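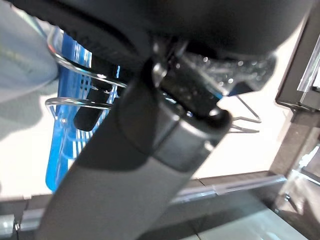 Unit 4 covers the drying and sorting area beside a sink. A wet area works when each class of item has a fixed place and the places do not overlap. Long-handled items are the usual source of overlap. A thick cylindrical handle, such as the gray one with the charcoal band, needs its own clearance, and placed close to a wire rack it competes for space with whatever the wire loops are meant to hold. Slatted plastic, like the bright blue piece behind the chrome wire, lets air through but should not be pressed against other items. For layout purposes treat the handle, the rack and the slatted item as three separate footprints and draw each one at full size.

Terms used in this unit (after Van Wijk's course notes):

Footprint: the area an item covers at rest.
Reach: the distance from the standing position to the item.
Clearance: free space needed to lift an item without touching its neighbor.

In the Plamside exercise the default clearance is 40 mm on each side. Clear items are drawn with a dashed outline, as they are easily missed on a crowded surface.

4.2 Bottles

Bottles are sorted before they are placed. Record color, cap (on or off) and label.

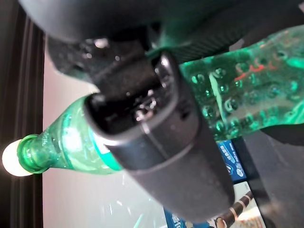
Bottles kept for refilling stand upright at the back. Bottles for return go in the crate, cap on, neck up. A textured body gives a better grip than a smooth one but takes longer to wipe down. The label is left in place unless the return point asks for it to be removed.

The Verhoeven worksheet lists 19 item types. Assign each to one zone only. Where an item fits two zones, use the one with the shorter reach and note the choice in column C.

Hand in the zone plan and worksheet to Hendrik Schouten by 4 p.m. Plans without a scale will be returned unmarked. Reading for Unit 5: Gremon, chapter 2, up to the section on drawer inserts.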